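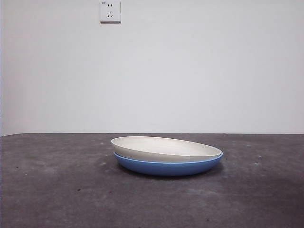
How long do households keep a set of everyday tableware before replacing it? In the Gulonmont sample, the median was 11 years, although single pieces were replaced much sooner.

4.2 Replacement of single pieces

Respondents in 42 of the 50 households had bought at least one piece outside the original set. Bowls were replaced more often than plates, and mugs more often than either. Mixed colors were common in the older sets (Figure 3) and were seldom given as a reason for buying a new one. Purchases peaked in December, when stores in Gulonmont hold their yearly sales.

Figure 3. Two stacked dishes of different colors, off-white over blue.

The pattern differs from that found in Cukatura, where most households bought full sets only. We return to this difference in Section 5, after the results on storage space.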